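E6013 or 7018 for gate repairs — what do you keep on the shelf?
Home Welding and Repair > Stick Welding

Posted by skasley_fab, 7:12 pm
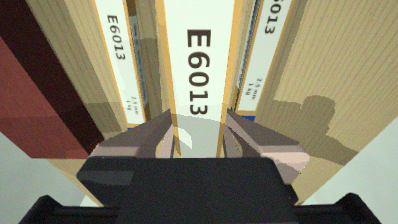

I'm trying to get down to two kinds of rod for everything I do at home. Right now I have five or six open packs of odds and ends and I can never find enough of one kind to finish a job. Most of what I weld is farm gates, hinge brackets, trailer bits and the occasional mower deck. Nothing over a quarter inch thick. The machine is an older AC/DC buzz box that I run on DC most of the time.

My plan was to keep E6013 in 3/32 for the thin stuff and E7018 in 1/8 for anything that holds weight. My neighbor says I should drop the 6013 entirely and use 6011 for the thin and rusty jobs. I've used 6011 and I don't like how it looks when I'm done, but I admit that could be me.

What would you keep?

Reply by drornaven_dave, 7:40 pm

6011 and 7018. That covers it. 6013 is fine on clean new steel but farm gates aren't clean new steel. You can grind all afternoon and there will still be rust inside the tube where you can't reach, and paint on the back side that you forgot about. 6011 digs through it.

Reply by gatepost47, 7:58 pm

I'd keep your plan as it is. 6013 is easy to start, runs on anything, and doesn't blow through thin tube as badly. Most gates are thin tube. I've fixed a lot of gates with it and the ones that came back broke somewhere else.

Grind the joint back to bright metal for an inch each side and you won't have a problem.

Reply by drornaven_dave, 8:05 pm

Gatepost, 6011 doesn't blow through if you whip it. You move ahead, let the puddle freeze, come back. It takes some practice but it gives you more control on thin metal than 6013 does.

The thing I don't like about 6013 is the slag. It runs up into the puddle and you can't tell what is metal and what is slag. Beginners think they're laying down a nice bead, then they chip it and there are holes all through it.

Reply by skasley_fab, 8:21 pm

That has happened to me. Vertical was the worst. I thought it was damp rods.

Reply by Eilidh Carnegie, 8:44 pm

I taught a night class in stick welding for a few winters and 6013 was what we started everyone on. The slag trouble is nearly always one of these:

Amps too low. People turn the machine down when they're nervous about blowing through. The arc gets weak and the slag rolls in front.

Arc too long. Keep it close. With 6013 you can very nearly rest the coating on the work and drag it.

Rod angle. Lean it 10 or 15 degrees in the direction of travel, so the arc pushes the slag back behind the puddle.

For 3/32 on thin wall tube I would start at 70 amps on scrap and go up or down five at a time. If the rod sticks, go up. If it undercuts, come down. On vertical with thin material, go downhill and keep ahead of the slag. I would not run downhill on anything that carries a load.

Both of you are right about which rod works. It depends on how much grinding you are willing to do.

Reply by gatepost47, 8:52 pm

Good list. The amps one is what got me when I started. The settings printed on my old machine read high compared with what came out of the lead, so I was always running cold without knowing it.

Reply by mudflap_mike, 9:15 pm

Nobody has asked what polarity he's running. "DC most of the time" could be either one. 6013 will go on AC, DC positive or DC negative. For thin tube try electrode negative, it puts less heat down into the joint. 7018 wants electrode positive. Regular 6011 is electrode positive or AC.

Also, trailer bits. What bits?

Reply by skasley_fab, 9:31 pm

Electrode positive for everything. I didn't know it was worth changing for 6013, so I'll try that on scrap.

Trailer bits are light brackets and fender mounts, and a spare wheel carrier. I don't touch the tongue or the spring hangers.

Reply by mudflap_mike, 9:38 pm

Good. Keep it that way unless somebody qualified has looked at your welds.

Reply by Gregor Guthrie, 10:02 pm

I'll disagree with most of this. For a home shop I don't think 7018 belongs on the list. People buy a can, open it, use six rods and leave the rest on a shelf over the winter. Then they use them a year later on the one job where they wanted a stronger weld. Low hydrogen rod that has been sitting open in a shed isn't low hydrogen rod any more.

I repair farm equipment for a living, out past Dunbar. I keep 7018 in a rod oven that stays plugged in, and I get through enough of it that it never sits. If you don't have an oven, buy small sealed packs and treat what's left over as practice rod.

For hinge brackets on a gate, a well made 6013 weld with decent penetration is strong enough. The 60 means 60,000 psi minimum tensile. The gate tube is weaker than that. The hinge pin will wear out first.

Reply by drornaven_dave, 10:19 pm

I half agree. On mild steel brackets you won't notice the damp as much as people claim. I've run 7018 that had been open for months. It starts rough and then it goes fine.

Reply by Gregor Guthrie, 10:27 pm

It goes fine until you get porosity at every start and have to grind it out. On mild steel a quarter inch thick you may well get away with it. On anything thicker or with more carbon in it, like a drawbar or a loader arm, I would not. The crack can show up a day or two after you've painted it.

Reply by skasley_fab, 6:48 am

Lots to think about. A few questions.

1. Does 6013 need to be kept dry in the same way? Mine live in the cardboard packs on a wooden shelf in the garage. It isn't heated.
2. Is there any point in an old fridge with a light bulb in it? My father had one.
3. Gregor, what do you count as a small pack?

Reply by Eilidh Carnegie, 7:30 am

6013 should be dry but it isn't fussy. A little moisture in the coating does no great harm. Room conditions are fine. An unheated garage is all right in summer, and in January I'd bring them indoors. Stand them up in a plastic tube with a screw lid. If the coating is flaking off or there's a white bloom on it, throw them away.

Do not put 6010 or 6011 in an oven. They need some moisture in the coating to work as they should. People bake them along with everything else and then wonder why the arc has gone strange.

The fridge with the bulb keeps dry rods dry. It won't rescue a wet 7018, which has to be baked at several hundred degrees, and the maker's sheet will give you the time and temperature.

Reply by Gregor Guthrie, 7:55 am

What she said. By small pack I mean two pounds or so, in a sealed can or a vacuum pack. You pay more per pound and waste less.

Reply by thinwall_tess, 12:10 pm

Has anyone used the Ilero rods? The farm store in my town has switched over to them and they're the only 3/32 6013 I can get without a drive. $40 for the big box. I made one gate with them so far. They restrike easily and the slag comes off in long pieces, but there's more spatter than I'm used to.

Reply by gatepost47, 12:34 pm

Used one box. No complaints. Spatter went down when I shortened the arc. I think the coating is a bit thicker than the ones I had before, so you can drag it.

Reply by mudflap_mike, 12:41 pm

I had a box where the coating was off center on a few rods. The arc burns to one side and you get a fingernail shape on the end. Took it back and they swapped it. The next one was fine.

Reply by skasley_fab, 8:03 pm

I spent the afternoon on scrap gate tube with the wall at just under an eighth. Results for anyone reading later:

6013 3/32, electrode negative, 75 amps. Flat was easy. Vertical down was much better than before, with two small slag holes in a six inch run. Horizontal was fine.

6011 3/32, electrode positive, 65 amps. Blew through twice. After that I got the whip going and it held. Ugly, but I bent a coupon flat with a hammer and it didn't crack.

Same test on the 6013 coupon and it didn't crack either.

Old 7018 1/8 from the shelf, electrode positive, 120 amps. Pinholes at every start, as Gregor said. Those are practice rods now.

I think I'll keep 6013 for anything I can grind clean and one pack of 6011 for what I can't. I'll buy 7018 sealed when a job calls for it.

Reply by drornaven_dave, 8:20 pm

Sixty-five is plenty low for 6011. Try 60 when you're at the edge of a hole you've already made, and build it back in from the sides. Glad you gave it a go.

Reply by gatepost47, 8:26 pm

Still say you could leave the 6011 at the store.

Reply by thinwall_tess, 9:11 pm

Are you painting over those welds or galvanizing spray? Mine rust along the toe of the weld within a season whatever rod I use.

Reply by Eilidh Carnegie, 9:30 pm

Wire brush every bit of slag out of the toes first, then a zinc primer the same day. Slag left along the edge will lift the paint. If you want to go into it further, start a new thread under Finishing, there are people over there who know more about coatings than I do.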